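Ceramics 1, Unit 4: Glazes and What Goes Into Them
Handout for the evening section, Cluludville Community Arts Center. Instructor: Remedios Sotomayor
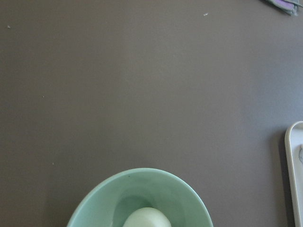

Fig. 1. Pale green ceramic bowl on a gray tabletop.

What a glaze is
A glaze is a thin layer of glass melted onto clay. Every glaze needs three kinds of material:

Silica – forms the glass. It melts too high for our kilns if used alone.
Flux – brings the melting point down. Feldspar, whiting and frits are the ones on our shelf.
Alumina – stiffens the melt so it stays on the wall of the pot. We mostly get it from kaolin.

Color comes last, from small amounts of metal oxide or carbonate. Copper gives greens in an electric kiln and can go red in a gas kiln when oxygen is short. Iron runs from pale tan to nearly black depending on how much you add. Cobalt is strong, so start with half a percent.

Weighing a batch
Our test batches are 2000 grams dry. Recipes are written in percent, so multiply each line by 20. A recipe with 22 percent kaolin needs 440 grams. Color is added on top of the 100 percent and is figured the same way.

Wear a respirator from the time you open the first bag until everything is under water. Add powder to water, let it sit overnight, then sieve twice. Wipe the scale and bench with a wet sponge. Do not sweep.

Common faults
Crawling: glaze pulls back and leaves bare clay. Check for dust or hand grease on the bisque, or a coat that is too thick.
Crazing: fine cracks in the fired glaze. The glaze shrinks more than the clay. More silica often helps.
Pinholes: small open pits. Try a slower bisque or a short hold at the top of the glaze firing.
Running: too much flux, too much heat, or too thick near the foot.

For next time
Read the chapter on fluxes in the course packet. Bring 17 bisque test tiles, numbered on the back in iron wash. Shoaib Jatoi will load the test kiln at 6:30 p.m., and late tiles wait for the April firing.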